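Food & Table > Conversations > The Condiment Shelf

We use cookies to remember your reading preferences and to count visits. By staying on this page you accept them. Manage settings

Ketchup, and the bottle that stands on its head

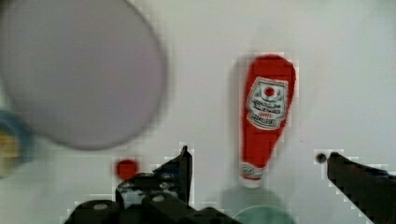
She had set out lunch before I got my coat off, and I should say right away that I went there to talk about sauce and ended up talking about tables, grandmothers, the price of tomatoes and the right way to wipe a cap. The owner of Pisetti, a narrow little lunch place with a counter along one wall and the tables pushed up close to the window, asked me not to print her name. "Everybody calls me by the name of the restaurant anyway," she told me, "and I answer to it, so you may as well do the same."

She has run the place for long enough to have strong views on ketchup, and she was happy to share every one of them. The first is that it belongs on the table and should never be brought out on request. "If a person has to ask, they feel like a child," she said. "They look at the plate, they look at me, they wonder if I'll be insulted. I'm not insulted! I made the potatoes. I know what potatoes want."

The second is that the bottle ought to stand cap down. I grew up with glass, and with my father smacking the bottom of it over a plate of eggs while the rest of us leaned back, so I put in a word for the old way. She was having none of it. "Your father got ketchup on the wall, yes?" (He did, one January, and the mark was there until we moved.) "With the cap at the bottom, it's all sitting there waiting for you. You pick it up, you squeeze, you put it back. A little old lady can do it. A boy with one arm in a cast can do it, and I've had both of them at the same table."

We got on to where it comes from. For years she bought from a supplier called Bidico, who brought it in big tubs, and she filled her own bottles from those with a funnel and a ladle. She speaks of that time the way some people speak of army food. "You would not believe the mess. And then you have to wash the bottles, and dry them, and they never dry, there's always a drop in the shoulder that you can't reach. So you wait, and the customer waits." Now she buys bottles already filled and puts them out as they come. It costs her more, and she says she has made her peace with that, though she mentioned the price to me 3 separate times over coffee.

I asked if she had ever made her own. She laughed so loudly that the man at the counter turned around. She had, it seems, one summer when a grower she knew had 400 pounds of soft tomatoes that were going to spoil and a van that was free until evening. "I thought, how hard can it be? It's tomatoes, vinegar, sugar, a few spices. I cooked for 4 days. The whole street smelled of cloves. My sister stopped visiting." The sauce was very good, by her account, darker than the kind you buy and a good deal sharper, and the regulars were polite about it for a week. Then one of them leaned over and quietly asked whether there was any of the regular kind left.

"That taught me something about people," she said. "They don't come here for my ketchup. They come for my cutlets, and they want the ketchup they had when they were six."

She does keep one jar of something different behind the counter, a hot plum sauce from a shop called Tô, and she'll offer it to anyone who looks adventurous. I apparently looked adventurous. It was wonderful, and I had to drink two glasses of water.

Before I left she gave me her rules of care, which I promised to pass along. Wipe the cap with a warm damp cloth at closing, every night, even if it looks clean. Keep the bottles out of the window, where the sun gets at them. Never top up an old bottle from a new one. And if it has gone thin and watery at the spout, give it a good shake before you hand it over, so the first squirt doesn't land on somebody's bun like rain.

"My mother would shake it and then forget the cap was open," she added, and went off to see about a table of four who had just come in and were already looking around for the salt.

Get our Skotovis table letter in your inbox. Enter your email address to subscribe. You can unsubscribe at any time.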